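Pendavico Automation
Cell Safety Technician, Bin Picking (Humthorpe site)
Full time, 2 openings

Pendavico runs bin-picking cells for mixed goods at its Humthorpe site. In January one of our arms kept driving down after the gripper had already made contact with an item. The force limit had been overwritten during a software update and the protective stop did not trip. The gripper was bent and a hose fitting sheared off. No one was hurt. The cells have run at reduced speed ever since, and we are hiring two technicians to help us get back to full speed safely.

You will report to Nisha Tomar, cell safety lead.
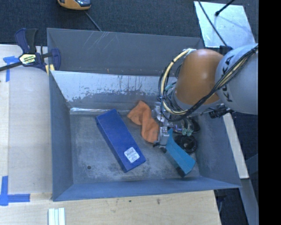 KUKA arm and gripper picking in a gray metal bin of mixed items, Humthorpe.

The work:
Check force limits and stop functions after every software change
Inspect grippers, hoses and cable loops for wear and snagging
Review the log of 3,893 picks leading up to the January fault and sort out the near misses
Write lockout steps that operators can follow

You need:
Two years of hands-on work with industrial robots
Experience reading fault logs and electrical drawings
Willingness to stop a cell when something looks wrong, including during a customer visit

The first 6 weeks are training with Masaru Wada on the day shift. After that, shifts rotate. You must be able to lift 15 kg.

Send a resume and a short account of a fault you traced to Gaurav Nishad, Hiring, Pendavico, Humthorpe. Applications close 27/05/2018.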